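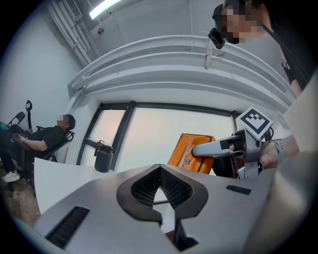 핸드헬드 그리퍼로 시연 데이터 모으는 분들, 상자 넣기 작업 어떻게 하세요?

쿠렌바라기 | 07/11/2022

안녕하세요, 눈팅만 하다가 처음 글 써봅니다. 저희 팀이 Kuren이라는 작은 프로젝트를 하고 있는데요, 손에 쥐는 그리퍼로 사람이 직접 작업을 보여주고 그걸로 정책을 학습시키는 방식이에요. 원격 조종도 잠깐 해봤는데 지연 때문에 손목 각도 맞추기가 너무 답답해서 2월부터 손으로 하는 쪽으로 완전히 넘어왔습니다.

작업 자체는 단순해요. 탁자 위의 주황색 상자를 잡아서 낮은 갈색 상자 안에 세워 넣는 것. 지금까지 시연을 263개 모았는데 학습시켜서 돌려보면 상자 앞까지는 기가 막히게 잘 가거든요? 근데 내려놓는 순간에 자꾸 벽에 걸려요. 높이가 조금 모자라거나, 다 안 내려갔는데 손을 펴버리거나 둘 중 하나예요 ㅠㅠ

궁금한 건 이렇습니다.
- 개수를 더 늘리는 게 답인지, 아니면 지금 있는 걸 솎아내는 게 먼저인지
- 두 손으로 하는 게 나은지 한 손으로 하는 게 나은지
- 마커가 가려지는 구간은 다들 그냥 버리시는지

같은 사람이 계속 하면 동작이 너무 똑같아지는 것 같아서 세 명이 돌아가면서 하고 있는데, 이게 또 사람마다 버릇이 달라서 오히려 독인가 싶기도 하고요. 경험 있으신 분 조언 부탁드려요!

셀로우삼년차

저희는 Sellow 쪽 작업하면서 비슷한 걸로 한참 고생했어요. 결론부터 말하면 솎아내는 게 먼저입니다. 저도 처음엔 무조건 많이 모으면 되는 줄 알고 2,000개까지 쌓았다가 절반 가까이 버렸어요... 그때 생각하면 아직도 속이 쓰리네요.

걸리는 건 십중팔구 시연이 너무 빨라서예요. 사람은 눈으로 보고 손끝 감각으로 툭 넣어버리잖아요. 그런데 궤적으로 보면 내려가는 구간이랑 손 펴는 구간이 거의 겹쳐 있어요. 그러니 모델 입장에서는 언제 놓아야 하는지 알 수가 없죠. 저는 이렇게 바꿨어요.

상자 위에서 한 번 멈춘다. 그다음 수직으로만 내린다. 바닥에 닿으면 속으로 하나 세고 손을 편다. 빠져나올 때도 옆으로 빼지 말고 위로 뺀다.

처음엔 굉장히 어색한데 열 번쯤 하면 손에 붙어요. 그리고 시작 자세는 매번 조금씩 바꾸세요. 탁자 앞 같은 자리에서만 시작하면 로봇이 조금만 비켜 서도 헤매요.
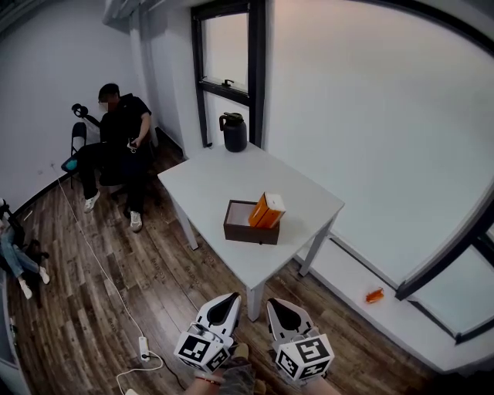 사진 제공: Kuren 프로젝트

(질문하신 분이 쪽지로 보내주셔서 허락받고 올려요.) 갈색 상자 오른쪽 끝에 주황색 상자가 붙어서 서 있죠. 저라면 목표 위치를 이렇게 한쪽 끝에 바짝 붙이지 않고 처음 80개는 가운데에만 넣겠어요. 벽에서 떨어져 있으면 여유가 생기니까 일단 성공하는 정책부터 만들어놓고, 끝에 붙이는 건 나중에 따로 섞는 거죠. 벽에 걸린다고 하셨으니 이것만 바꿔도 차이가 꽤 날 거예요.

그리고 두 손 질문은, 이 작업이면 한 손으로 충분해 보여요. 다만 갈색 상자가 밀린다면 다른 손으로 살짝 받쳐주는 시연은 따로 모아둘 만해요. 한 손 시연이랑 두 손 시연을 표시도 없이 섞는 건 절대 하지 마시고요! 제가 그랬다가 로봇이 왼손을 올릴까 말까 망설이는 걸 하루 종일 구경했습니다 ㅋㅋ

세 명이 돌아가며 하는 건 괜찮아요. 대신 순서만 맞추세요. 위로 접근하는 사람, 비스듬히 접근하는 사람이 섞이면 모델이 그 중간으로 가는데 그 중간이 딱 상자 벽이에요.

지나가던사람

그냥 원격 조종 하세요. 지연은 장비 바꾸면 해결됩니다.

Crăciun공방

윗분 말씀도 아예 틀린 건 아닌데 장비 바꾸는 게 말처럼 쉽나요 ㅎㅎ 저는 원격이랑 손 시연 둘 다 하는데요, 이런 집어 넣기 작업은 손이 훨씬 빨라요. 원격은 로봇 팔이 실제로 못 가는 자세가 바로 드러난다는 게 장점이고, 손 시연은 사람 팔이 워낙 자유로워서 나중에 로봇이 못 따라가는 경우가 생겨요. 손목 확 꺾는 시연은 미리 빼두세요.

마커 질문에 답이 없어서 제가 적어볼게요. 저는 Skesomico라고 저희끼리 쓰는 정리 스크립트로 가려진 구간을 찾는데, 짧게 끊긴 건 앞뒤를 이어서 살리고 길게 끊긴 건 시연을 통째로 버려요. 문제는 하필 내려놓는 순간에 끊기는 경우인데, 이건 짧아도 버리시는 게 나아요. 제일 중요한 구간을 추측으로 채우는 셈이라서요. 질문하신 증상 중에 높이가 모자라는 쪽은 이게 원인일 수도 있어요.

손가락 쪽도 한번 보세요.

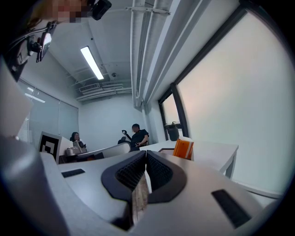

점검 순서 (제가 쓰는 것)

1. 시작 전에 손가락을 끝까지 벌렸다 오므리고, 두 패드 사이 간격이 어제랑 같은지 본다.
2. 패드의 검은 그물 무늬 부분을 닦는다. 먼지가 끼면 상자가 미끄러지는데, 사람은 무의식중에 더 꽉 쥐어서 못 느껴요.
3. 빈손으로 천천히 한 바퀴 돌려서 마커가 계속 잡히는지 확인한다.
4. 창가 쪽을 향해서도 한 번 돌려본다. 빛이 세면 마커를 놓치는 방향이 있어요. 저희는 탁자를 조금 돌린 것만으로 버리는 양이 확 줄었어요.
5. 첫 시연은 저장하지 말고 연습으로 친다.

4번은 꼭 해보세요. 창이 큰 방이면 시간대 따라서도 달라지니까 오전 것과 오후 것을 폴더로 나눠두면 나중에 원인 찾기 편합니다.

쿠렌바라기 (작성자)

와 다들 감사합니다!! 방금 기존 시연을 몇 개 돌려봤는데 진짜로 내려가면서 손을 펴고 있더라고요... 저 포함 세 명 다요. 일단 가운데 넣기로 80개 새로 모으고, 위에서 멈추는 동작 넣어서 다시 학습시켜 볼게요. 그런데 속으로 하나 세는 거, 사람마다 길이가 달라도 상관없나요?

셀로우삼년차

네, 조금 달라도 괜찮아요. 너무 길게만 안 멈추면 됩니다. 길면 로봇도 거기서 멍하니 서 있어요.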